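Nov 6, 2023

Slept badly, up at 5. The choir budget is still on my mind, so I'm writing it down before I go over it again in the shower.

We need 248 dollars more to rent the hall at Prirkent for the winter concert. Last year it was 52 dollars cheaper and included the piano. This year the piano is separate and has to be tuned at our cost. I called twice and got the same answer both times.

Rehearsal ran long. The altos are flat in the second Okafor piece, from the page turn on, and I think it's a breathing problem. I marked new breaths in pencil, then erased two of them at home. 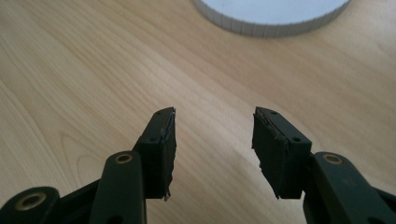 Sawsan Obeidat wrote back tonight that the breaths were fine where they were and the tempo was the trouble. She wants it slower by a notch and no pause before the last verse. I sang it through both ways in the kitchen. She may be right about the tempo. I'm keeping the pause.

Seon-mi Seol can't do the solo. Her new shifts start the week of the concert. I asked Nayara Quintana, who said yes before I finished asking, then called back an hour later to find out how high it goes. It goes to an A. She said yes again, slower.

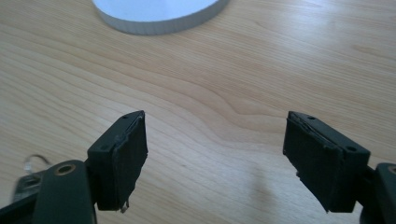
The programs are the other thing. I want them folded once, on the cream paper, with the words to the audience carol on the back. Beat Ortner has the file and keeps moving the carol inside. Sent him the old one from August so he can see the layout.

Soup for dinner, the last of the leeks. Rain most of the afternoon. Put the car in the garage and found the good umbrella behind the paint cans.
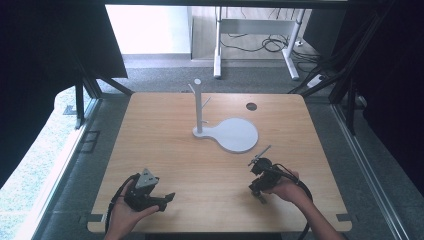

Refreshments still have to be settled. Siu-fong Lui wants paper cups and I'd like real mugs, at least for the singers. The church kitchen has plenty but they live in stacks, and the bottom ones always come out chipped. A white mug tree like the one on the square table would help, though with two pegs it wouldn't get us far with 54 singers. Paper cups, then. I'll bring my own mug.

To do tomorrow: call Prirkent about the deposit, print the alto part again, buy stamps — and pencils.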